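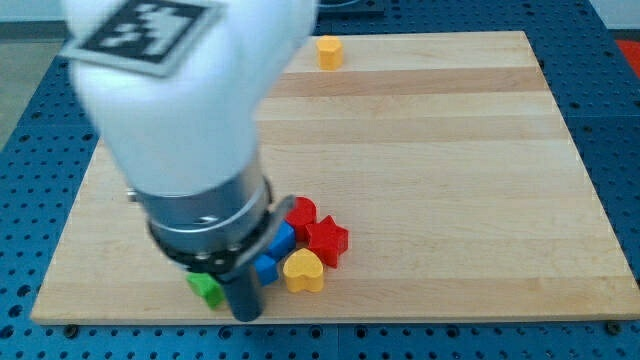 本页最后修改：一月（补写了重新上油和积木清洗两段，其余文字未动）

Palacios拼条木板，用了11个月的感受，顺带说说Clastex形状积木

先交代一下，我本来只是想买一块切面包的板。旧的那块中间凹下去一道，面包放上去会晃，切到底的时候总有一层皮连着，要用手去撕。家里人忍了很久，我也忍了很久，后来是在逛一家卖厨房杂货的小店时看见了Palacios的这块拼条木板，在手里翻过来翻过去看了好一会儿，放下，走到门口，又折回来买了。

所以这篇东西原本应该是一篇砧板评测。可是它到家以后真正切面包的日子并不多，大部分时候躺在我那张蓝色的带孔桌子上，上面散着一堆塑料形状小积木。我想了想，干脆把板子、积木和桌子一起写了，反正它们现在几乎总是待在一块儿。文章有点长，着急的朋友可以直接往后翻，看“缺点”和“值不值”那两段。

板子的样子

长方形，一条一条的木料横着并排拼起来，深浅相间，整体是那种浅浅的、有点像枫木的颜色，偏上的地方有一条明显深一些，是偏棕的黄褐色。我当初就是看上了这一条。别的板子要么从头到尾一个色，干干净净但看久了有点闷，要么拼得太花，像故意要你夸它。Palacios这块刚好，浅的地方也分两种浅，远看是一片暖暖的颜色，近看才发现有些条子上带着细细的木纹。

店里当时摆着好几块同款，每块的深色条位置都不完全一样，有的靠中间，有的很靠边，有一块深色条上还带一个小小的结疤，也很好看，我差一点就选了那块。如果你是网上下单，这件事要有心理准备，拿到手的跟商品图不会一模一样。我个人觉得这是好处，但我有个亲戚就不这么想，她喜欢厨房里的东西成套成对，两块摆在一起深色条对不齐，她会难受。

木头具体是什么树种，包装上的小卡片写得很含糊，只说是“精选木条”。我问过店员，店员也说不准。这一点我要扣分，卖木头东西的，总该告诉人家是什么木头吧。卡片背面倒是印了一个编号，我这块是2,023，写法就是这样，中间带个逗号，看着像第几块的意思，也可能只是批次号，说明书没有解释。我有点傻地为这个数字高兴了一下午，把卡片夹在了菜谱里。

手感

刚拆开的时候摸上去有点干，顺着木条的方向滑过去很顺，横着摸能隐约感觉到拼缝，但不刮手。我特意闭着眼睛拿指甲横着划了一遍，有一处缝比别处明显一点点，睁开眼去找又看不出来。用到现在，这道缝没有变宽。这是我最担心的事，拼条的板子我以前用坏过一块，是冬天放在暖气旁边，过了一阵子从中间裂开一道，能塞进一张纸。这一次我学乖了，离暖气远远的。

边角处理得比较朴素，没有做什么花样。我喜欢朴素的边，擦的时候一抹布就过去了。不过端起来的时候要用点心思，手指得先从一边伸进去抠一下，尤其是放在光滑台面上，刚洗过手的时候容易打滑。我现在的习惯是先把它推出桌沿一点，再从下面托住。

重量嘛，我没有拿去称，只能说一只手端着上面什么都没有的板子没问题，要是上面放着半个面包加一把刀，就老老实实用两只手。家里老人端的时候会抱怨一句“实在”，这个词在我们家既可以是夸也可以是埋怨，要看语气。

当面包板用

先说本行。切面包，很好。板面平，面包放上去稳稳的，锯齿刀拉到底，底下那层皮也能一起断开。面包屑掉在木头上不怎么弹，端到水池边一抖就干净了（抖之前看看方向，我有一次全抖在拖鞋里）。硬皮的乡村面包、软的吐司都切过，刀痕有，浅浅的，顺着木纹看不太出来，横着切的那几道比较明显。

切水果也可以，但我会挑。苹果、梨没问题。浆果类我舍不得放上去，颜色太浅，怕留印子。有一回家里来客人，有人热心帮忙，在上面切了甜菜根，我在客厅听见刀声的时候还很高兴，走进去一看心凉了半截。后来用粗盐和半个柠檬搓了很久，淡了，仔细找还能找到一块淡淡的粉，现在我都把那一面朝下放。说起来这也是两面能用的板子的好处，一面出了事，翻过来又是一条好汉。

生肉我完全不在上面切，肉有肉的板。大蒜和洋葱我也尽量不用它，木头会记味道，第二天切出来的吐司带一点蒜香，家里有人觉得很妙，我不觉得。

奶酪拼盘倒是它最出风头的时候。平时看着普普通通一块板，摆上几块奶酪、一把葡萄、几片饼干，那条深色的木纹从中间露出来，忽然就显得很隆重。客人问是哪里买的，我会假装想一想再回答。

怎么变成了玩积木的板子

事情是这样的。家里小朋友那阵子迷上了形状积木，就是Clastex那种小小的塑料块，红黄蓝那一类很鲜亮的颜色，有六角形的，也有别的形状。起初是在地毯上玩，地毯毛长，小块放上去站不稳，推一下就倒，倒了就哭。搬到那张蓝色的桌子上，又遇到新问题，桌面是带孔的。

这张桌子是Flamano的，当初买来是给我自己做手工用。带孔的桌面做手工非常方便，可以固定夹具，可以插小柱子，线头也能从孔里穿下去。可是小积木放在一个满是圆孔的面上，小朋友的注意力全到孔那边去了，一会儿要往里塞东西，一会儿把手指头按上去看印子。形状反而不看了。

那天我刚好把木板擦干净了晾在一边，顺手往桌上一放，把积木倒了上去。就这么简单，从那天起，这块板就有了第二份工作。

我后来琢磨过为什么它合适。颜色占很大一部分，浅色的木头做底，黄色的块、红色的块、蓝色的块放上去都看得清楚，跟桌子的蓝也分得开。如果直接放在蓝桌面上，蓝色的积木简直像隐身了一样，我自己收拾的时候都漏过好几次，最后在桌角摸到。再一个是木头有一点点涩，塑料块在上面推着走，不会一下子滑出去老远，推到哪儿就停在哪儿，手上有数。太滑的托盘我也试过，家里有一个白色的塑料托盘，积木在里面像冰球，一推就撞到对面去，声音也脆，吵得人头疼。木头上的声音要闷一些，“嗒”的一下，听久了甚至有点安神。

还有一件小事，那些木条成了小朋友的跑道和停车位。横着的条纹一道一道，天然就是分好的格子，深色的那条是“河”，黄色的六角块经常被派到河那边去，其余的挤在这边商量怎么过去。规则天天变，我记不住，记错了还会被纠正。我买板子的时候哪里想得到，一条颜色深一点的木头能让人玩一个下午。

说到六角块，我自己也偏心它。六个边，立着能站，顶上平平的，还能在上面再放一个小的。别的形状有的一碰就翻，它敦敦实实地在那儿，像个不爱说话的邻居。

积木本身

既然写到了，就多说几句Clastex的这套。块头小，大人用两根手指捏正好，小朋友要稍微费点劲，而这个费劲我觉得是好事，捏、对准、放下，每一步都要慢下来。年纪太小、什么都往嘴里送的孩子就不要给了，这种小东西一定得有大人在旁边，我家也是等到过了那个阶段才拿出来的。

颜色很正，鲜而不刺眼。掉到地上磕过很多次，有一块的角上有一点发白，其余的看着还跟新的差不多。塑料没有什么味道，刚开袋的时候凑近了闻有一点点，晾了一晚就没有了。

我不满意的地方是包装。一个薄薄的袋子，撕开就废了，没有办法再装回去。这么小的东西不给一个能关上的盒子，简直是在跟家长过不去。我现在用一个装饼干的铁罐子，开盖的时候会“砰”一声，小朋友在别的房间听见了立刻跑过来，倒也算一个意外的召集铃。

还有就是形状的种类，我希望再丰富一点。现在这些对刚开始认形状的孩子足够了，玩熟了以后会觉得来来去去就是那几位老朋友。Clastex据说有补充装，我在店里没见过，也就没法评价。

清洗，我的做法是拿一个细网眼的洗衣袋，把积木全倒进去，扎上口，温水里加一点洗洁精，连袋子一起揉一揉，再连袋子一起冲，然后摊在毛巾上晾干。以前是一块一块洗，洗到最后腰酸，还总有一块冲到水槽口那里去，我伸手去捞的姿势不太体面。

木板的保养

这一段是后来补的，有读者问我为什么板子看着还挺滋润，是不是不常用。常用的，只是我有在上油。

我用的是Misetti的木器保养油，小瓶，瓶口带一个滴嘴。买它没有什么特别的道理，当时就在木板旁边的架子上，店员顺手递给我，我顺手就付了钱。味道很淡，颜色几乎没有，倒在板子上一开始会觉得颜色一下子深了，别慌，过后会回来一些，浅色的条子还是浅的。

第一次上油之前，我把板子用湿布擦了一遍，立起来晾透。这个晾透要有耐心，我第一次就是心急，摸着干了就上，结果油浮在面上，第二天还是黏的，只好拿干布一遍一遍地抹，抹完手比板子还油。第二次我等了一整夜，早上起来再弄，顺利得多。

上的时候用一块旧棉布，旧T恤剪的就很好，沿着木条的方向慢慢推开，薄薄一层。边上也别忘了，木头的端头最能喝油，刚抹完一会儿就又干了，我会再补一点。然后放20分钟，把没有吃进去的擦掉，立着放到第二天。两面都要上，只上一面的话板子可能会往一边拱，这是我从一位做木工的邻居那里听来的，自己没有胆量做实验。

沾了油的布不要团成一团扔进垃圾桶，摊开晾着，或者用水泡一下再扔，瓶子上有写，字很小，我提醒一句。

多久上一次呢，看手感。我是摸着发干、滴一滴水上去不成珠子了就上，冬天勤一些，夏天有时候完全忘了，也没有出什么事。

日常清洁就更简单，湿布擦，马上用干布再擦一遍，立起来。不要泡水，也不要进洗碗机。我们家有一位特别信任洗碗机的成员，什么都想往里放，我为此在洗碗机门上贴了一张小纸条，上面只写了一个“木”字，后面打了个叉。

玩积木的那一面和切东西的那一面，我是分开的。切过东西以后如果要给孩子玩，一定会翻面，翻之前两面都擦。有段时间我想干脆再买一块，一块厨房用，一块专门玩，后来没有买，主要是柜子里真的没有地方了。如果你家柜子宽敞，我觉得分两块更省心。

放在带孔桌面上稳不稳

这个问题我单独写一段，因为买板子的时候很少有人会想到下面是什么桌子。

放在Flamano这张蓝色的带孔桌上，板子本身挺稳，孔不大，板子又够宽，不会陷也不会翘。但是会滑，孩子胳膊往上一压，整块板子会往前溜一点点。我试过几个办法。湿抹布垫在下面，稳是稳了，可是木头底下一直潮着，我不放心，只用了一次。硅胶垫子，厨房里铺在柜子抽屉里那种，剪一块比板子小一圈的，垫上以后纹丝不动，目前就用这个。也有人建议在孔里插小柱子，前后左右各卡一下，理论上最牢靠，我也试了，确实一点都不动，可是小柱子一露头就成了新玩具，积木又没人理了。

做手工的时候，这块板子也顶过用。我在上面揉过软陶（垫了油纸），压过花，给一本旧书的书脊刷过胶。刷胶那回滴了一点在板子上，当时没看见，干了以后用指甲慢慢抠掉的，留下一个很小的亮点，上过一次油就不显了。

跟别的板子比

我手边还有一块竹的，一块玻璃的，一块说不清什么材质、软软的可以卷起来的。

竹的那块轻，硬，切起来声音响，边上起过毛刺，我拿砂纸磨过。它比Palacios便宜不少，要是只图切菜，竹的完全够用，我并不觉得每个人都得换。给孩子玩积木就差一些，颜色偏黄，黄色的块放上去不太显，表面也更滑。

玻璃的那块是别人送的，图案很漂亮，刀切上去那个声音我受不了，现在用来放热锅，物尽其用。

软的那块切完可以折起来把菜倒进锅里，做饭时我用得最多，但它没有办法当托盘端着走，放积木上去更不行，一端就全滚到中间去了。

Palacios这块在每一项里都不是最拔尖的，切菜不如软板方便，价钱不如竹板亲切，可是端上桌、摆在手工桌上、给小朋友当游戏台，它样样都能应付，还好看。我后来发现自己总是先伸手去拿它，这大概已经说明了我的态度。

缺点，集中说

不写明树种。前面讲过了，再讲一遍。

没有方便下手的地方，从平整的桌面上端起来需要一点技巧。手小的人、手指关节不太灵便的人要留意。

怕水，怕暖气，怕热心帮忙切甜菜根的客人。

浅色的条子容易显脏。茶渍、酱油点子都很清楚，要随手擦。小朋友有一次用水彩笔给那条“河”描了个边，水性的笔，擦掉了大半，剩下的我用很细的砂纸顺着木纹轻轻磨了几下，再补一点油。那一小块现在比旁边稍微白一些，我自己看得出来，别人没有提过。

附送的说明卡太简单，保养那部分只有一句“请定期养护”。多久算定期，用什么养护，全靠自己摸索。

没有配套的防滑垫。这一条可能有点苛刻，毕竟放在一般的木桌子上它不怎么滑。

价钱与值不值

板子、积木，再加那一小瓶油，那天一共花了500元，我记得清楚是因为付完钱正好花光了信封里过节收的那笔，原本是打算买一双鞋的。三样里面木板占了大头。店里没有打折，我也不太会讲价，站在柜台前犹豫的时候，店员一直在旁边微笑，笑得我更不好意思走了。

值不值，要看你怎么用。只想要一块切菜的板，我会劝你再看看，有更便宜的选择，用坏了也不心疼。如果你跟我一样，家里地方不大，希望一件东西能在厨房和桌子之间来回跑，早上切面包，下午摊积木，晚上有客人来还能端得出手，那我觉得这个钱花得舒服。鞋后来也买了，晚了一季而已。

Clastex的积木我推荐，但请自己备一个盒子，先备好再拆袋子，别像我一样拆完了满屋子找容器。

Misetti的油，中规中矩，没有发现什么毛病，一小瓶很经用，我到现在还剩下小半瓶。滴嘴用久了会糊住，拿热水烫一下盖子就通了，记得把瓶身留在外面，只烫盖子。

Flamano的桌子严格来说不在这次评测里，以后有空单独写。先说一句，那个蓝色耐看，孔里会积灰，我用的是一把旧牙刷加吸尘器。

几个被问过的小问题，一并答在后面

能不能在上面揉面？可以，我揉过小块的面团，撒足干粉，揉完用刮板刮，再用湿布擦。大团的面不太够地方，揉着揉着就到桌子上去了，而我的桌子是带孔的，面粉掉进孔里是什么情形，请自行想象，我那天打扫了很久。

闻起来有没有味道？新的时候有淡淡的木头味，上油以后是油的味道，很快散了。

拼条之间会不会卡积木？不会，缝是合拢的，连面包屑都卡不住，更别说积木了。

立着放会不会倒？要看靠在什么上。我靠在墙和面包机之间，一直没有倒过。

可不可以放热锅？我没有放过，也不打算放。家里有那块玻璃的呢。

小朋友会不会拿它当鼓敲？会的。声音比想象中好听一些，要是用黄色那个六角块敲，会更清脆，请避开午睡时间。

板子我还会接着用，下一次上油打算等到暖气停了以后。要是那道稍微明显一点的拼缝有变化，或者我终于问到了它是什么木头，再回来改这一页。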